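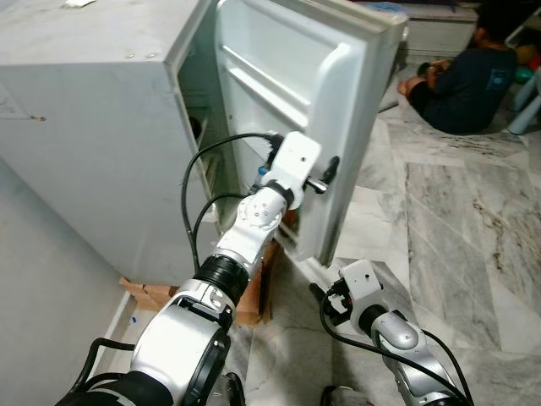
Fridge door, left arm on the inner edge

gantrygus
Cesholm's draft says keep people out of reach while the arms are live. Fine. How far is that? Somebody's sitting on the floor behind the door, facing away. OK or not?

Smaranda Pascu
Depends on arm reach plus door swing. We tape the floor at Clavham.

gantrygus
Tape doesn't stop anyone. And who checks it on a Tuesday night?

mopbucket2
I'd worry more about the cable looping over the opening. Section 2 doesn't mention snags at all.

Smaranda Pascu
It's in the November revision.

mopbucket2
One line, "route cables sensibly." I wouldn't call that a rule.

gantrygus
Same people who wanted a 4,000 word risk form for a mini fridge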